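Notebook | Home | Entries | Tools | Storage | Contact

Coin bench, July

Started at the bench after lunch. Job was the mixed lot that came in from the Caltport estate, the part still in soft plastic flips. Kahsay wants it rehoused before it goes to the sorting room.

Condition of the flips

Most of the flips are the old PVC kind. They smell like a shower curtain when the drawer is opened and they have gone tacky on the inside. A few coins show a green film, mainly on the copper and the copper-nickel. The silver is mostly clean apart from haze. Nothing looked pitted under the loupe, so I think we caught it before it bit.

Pulled 22 coins with visible residue and put them in a separate tray with a red card. The rest went back in the drawer with fresh tissue between the rows until I get to them.

Acetone soak

Pure acetone from the hardware can, glass jars only. Window open, fan on low, no heat source on the bench. I did not use the nail polish remover somebody left in the cupboard. It has scent and oil in it. Please take it away.

Soaked in batches of four. First jar is the dirty jar, second is the rinse. Fresh acetone in both once the dirty jar picks up any tint. Each coin stayed in the first jar 14 minutes, got turned over once with plastic-tipped tongs, then had a short dip in the second and went onto a lint-free pad to air dry. No rubbing. The film came off most of them on the first pass. Three wheat cents needed a second soak and one of those still has a green spot by the date. Left it alone. If it is still there next week I will try it overnight in a covered jar.

Copper came out looking the same color as it went in. I compared two of them against the intake pictures and could not see a change.

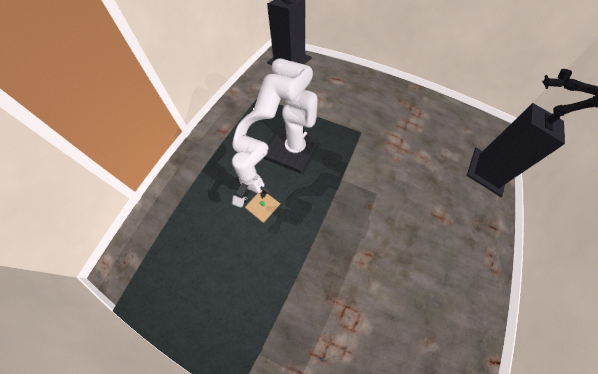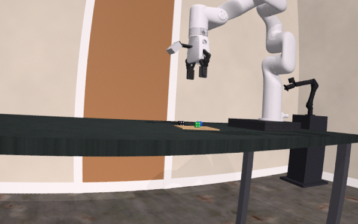 Weights

Checked the scale with the 200 gram weight before starting and again at the end. Both readings good. The small scale drifts if the fan is pointed at it, so turn the fan toward the window or put the lid down.

Weighed all the Roosevelt and Mercury dimes, then the quarters. One Washington quarter was light. The wear is heavy enough to explain part of it but I am not happy with the edge. Reeding looks soft on one side and sharp on the other. Put it in a flip marked CHECK and did not enter it in the book with the others.

The odd one

There is one coin we have been calling the Bastard. It is on the list as a half dollar, but the two sides do not belong together and there is a faint seam just inside the rim on the reverse. Almost certainly a magician's coin or somebody's shop project. It rings dull when tapped next to a normal half. I did not soak it, in case the join is glued. It stays in the tray with the red card, and it should not be counted in the silver total.

Rehousing

Used the Privora flips for the dimes and cents. They are stiff and the corners are sharp, so slide the coin in flat and don't tilt the flip to drop it. Quarters went into cardboard two-by-twos, stapled on three sides, staples pressed flat with the pliers. Check the backs. I found two from an earlier session with the legs sticking up, and one had already marked its neighbor in the box.

We are low on the quarter size. Plenty of dime size.

Old flips are bagged and in the outside trash. Don't keep them for spares.

To do

- Overnight soak for the cent with the spot
- Second opinion on the light quarter
- Order quarter two-by-twos and another box of lint-free pads
- Write "not silver" on the Bastard's card
- Ask Kahsay if the original envelopes should stay with the coins. Some have prices penciled on them.

Stopped at 4. Jars emptied into the waste can, lid on, fan off.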